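The big grey bin: a small gallery

I've been meaning to put a page up for the big grey bin for ages, and as I've finally finished sorting the bench room at Warthorpe, it can have its turn. It came in a job lot from Danko (33 pieces, most of them lids that fitted nothing) and it's the only thing out of the lot I'd never part with. 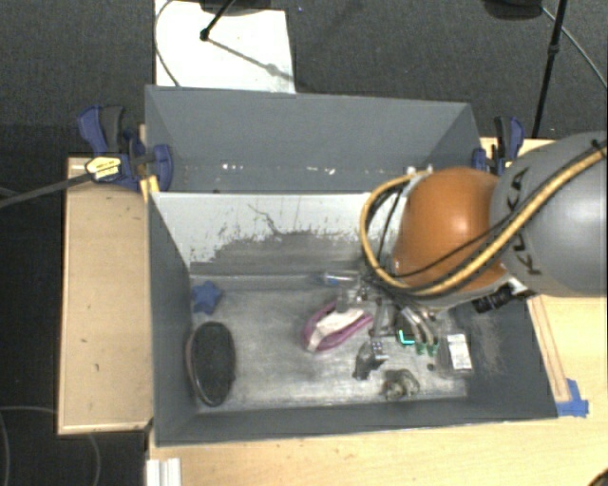 I'm very fond of worn things, as anyone who has scrolled through the teapot gallery will know! A new bin from Preler would have set me back £185 and I'd have spent a month being precious about it. With an old one you just get on and use it.

The two sections

What won me over is the divider. There's a narrower trough at the back with sloping walls, and then the main section in front, so you get somewhere for the bits you want kept apart and a proper roomy space for everything else.

The pale wall

My favourite part, daft as it sounds. The rear wall of the main section is whitish along the top and then goes to grey in a ragged, scraped sort of line, like a coast on an old map. It has a crooked dark scratch down through the white as well, near the middle. I did wonder about painting over it and decided I'd miss it.

The floor

Streaky and worn, with brighter patches in the centre. I had a go at a tray from Tralell with metal polish in October and made it look far worse, so the bin is being left well alone.

The scuffs in the trough

Little white marks, one lot over on the left and another nearer the middle. I find them rather cheerful against the slate grey.

The tabletop

Light wood, and just right under all that grey. I'd looked at darker ones first (far too many of them, I had 11 tabs open at one point) and I'm so glad I held out for this. With the charcoal carpet round it the whole corner feels calmer.

Next up is the shelf of jars, all 36 of them, once I've found the labels.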